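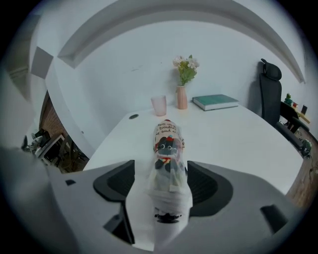 Huven reading room and local history project: progress report to the Wulta Fund
Last updated: June

Hello again, and thank you for being so patient with me over the paperwork. I know the spring report was on the thin side, so I've tried to put a bit more meat on this one.

The big news is that the parish newsletters are finally all sorted! We ended up with 513 separate issues, which is far more than I put in the bid, mostly thanks to a family in Tirkuvine who had been keeping theirs in a dry loft and let us have the lot. The early ones are typed on very thin paper and the staples have rusted through, so each one has had its staples eased out and gone into a paper folder. It's slow work and my thumbs have suffered, but they do look lovely lined up on the shelf.

Scanning is a bit behind. The old scanner kept putting a green stripe down the left side of every page, and I spent most of a fortnight trying different cables before giving in. The new one cost £2999, which I've taken from the equipment line as we agreed on the phone. That leaves the line nearly empty, so I won't be asking for the second display case this year. The one we've got will do if I change what's in it more often.

The recorded memories have gone much better than I'd hoped. People were shy to begin with (I was too, to be fair) and then once the first few had been in, the rest wanted a turn. We've had long chats about the ferry, the bad winter, the dances at the old drill hall and a very heated one about where the bakery used to stand. Two people remember it on opposite sides of the same street and neither will budge. I've kept both versions in and put a note in the catalogue.

Typing them all up is the part I underestimated. An hour of talking takes me most of a day, more if there's a budgie in the room. I'd like to move £1000 from the travel line to pay for typing help over the autumn, if you're happy with that. Travel has come in well under, as nearly everyone has come to us or lives within walking distance. Could you let me know either way before I book anybody?

The room itself is open 2 afternoons a week now. The heating has been mended, the door still sticks, and the big table has been sanded down so it no longer catches on people's sleeves. Shehu, the printers, have done us a batch of the walking map at cost. It's a nice clear thing - much easier to read than my first go - but they left the footbridge off, so we've been drawing it in with a pen. It'll be put right in the next print run.

One thing that hasn't happened is the school visit. The dates clashed with their sports week and then the coach fell through. We've pencilled in the new term and I've held the money over for it, so please don't be alarmed when that line shows as unspent.

Still to do before the next report: finish scanning the newsletters, get permission slips back for the last few recordings, and work out what on earth to do with a very large framed map that won't go through the cupboard door. I'm open to ideas on that one - it's leaning behind my desk at the moment and I keep kicking it.

The spending sheet and receipts are coming to you separately. The postage receipt is faded, so I've written the amount next to it in biro.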